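Workshop notebook
16th December

Baudry harpsichord, continued. Also the Lesura parts, which arrived in the wrong clef.

Started at the bench with the lower manual because the lower manual is where I stopped in August and I had left myself a note saying "start here, you coward." Fair enough. The instrument has been standing under its blanket since then while we did the Piltach chamber organ, and it has gone flat all over in a very even way, like a crowd sitting down. Pitch had sunk almost a quarter tone. I pulled it up in two passes and broke one string, top octave, brass, which broke at the twist as they all do when I made the twist.

Jacks. The front eight-foot row is fine from the bottom up to middle C and then gets talkative. Six of them hang on the way down. Four were tongues rubbing the sides of the slot, cured with a scrape. One was a damper cut too wide, cured with the scissors. The sixth had nothing wrong with it that I could find, so I took it out, looked at it sternly and put it back, and it has behaved since. I am writing this down so that whoever has it hang in a concert knows where to look first.

Voicing. I cut the new plectra in the tenor too strong. From the keyboard it sounds grand. From the other end of the room it sounds like somebody emptying the cutlery drawer. Took them down a little at a time from the underside, playing the same four bars of the slow movement until I hated them. Now even from tenor F up to the A. The B flat is still a bit of a soloist. Leave it until the instrument has settled in the hall, then decide.

Tuning for Brusmont: the ensemble has asked for 415 and "something not too sour." The last group asked for "something with character," and I think they meant the same temperament. I have set a sixth-comma one with the worst fifth pushed up to where the program hardly goes. The second suite does go there, once, in the middle of a cadence, and the player will have to get off the chord quickly or put a trill on it. Note for the player is on the music desk, in pencil, polite.

Lesura parts. The viola part of the overture came in tenor clef, all of it, for no reason I can see in the score. Also bar numbers restart at the repeat in the second violin and in nobody else's part, so at the first rehearsal half the room will be at 31 and the second violins will be at 7, and they will be the confident ones. I have marked up the file copy. If anyone prints from the old folder I will know, because I will hear it.

Still to do on the parts:
viola back into alto clef, overture only
bar numbers, second violin
the missing tie over the page turn in the cello
find out whether the bassoon is playing or merely coming along

Stock. Went through the wire drawer while the glue was setting. Brass in the thin gauges is low again. The full coil of iron is still full, because it is the wrong iron. Quill: the goose is decent, the crow is mostly dust and optimism. I put the bad ones in the jar for mending pens. The meter on the humidifier has turned over to 1,918 hours, and the label says to change the pad at 1,000, so that is where the smell was coming from. New pad in. Reading in the shop went from dismal to acceptable by the end of lunch.

Accounts, briefly, so I stop being asked. Wire, felt and leather for the Baudry come to 614 so far. Moving it to Brusmont and back is quoted at 157, which sounds low enough that I want to know whether it includes stairs. There are stairs. There were stairs last time as well, and we learned some new words from the movers.

The stand. One of the three legs still has a screw that turns forever without biting. Plugged the hole with a sliver of maple and hide glue and left it clamped. Please don't lean on that corner, and please don't put a coffee on the lid "just for a second," which is how we came to own the ring on the Piltach. 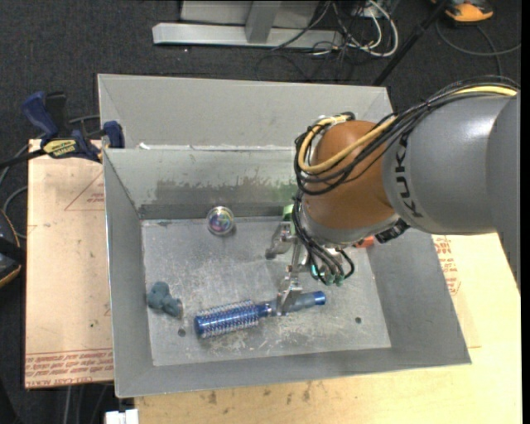

Page last changed: 16th December, in the evening, after the second coat

The second coat being shellac on the new jack rail, which now has a fingerprint in it. Mine. It will rub out when hard, and until then the rail lives on top of the cupboard where I can't test it again.

Played the thing through before locking up. Both eight-foots together are lovely now, the coupler goes in without the clunk, and the buff stop buffs everything except the top D, where it does nothing whatever. Pad has probably come unglued at that end. Look at it with a mirror before taking the whole batten off, which is what I did last time and regretted for an afternoon.

Tomorrow: new string in the top octave, let it stretch, tune, swear, tune. Then the cello tie. Ring Brusmont about the heating, and ask them to put it on the night before and leave it alone after that. They always say yes to the first half.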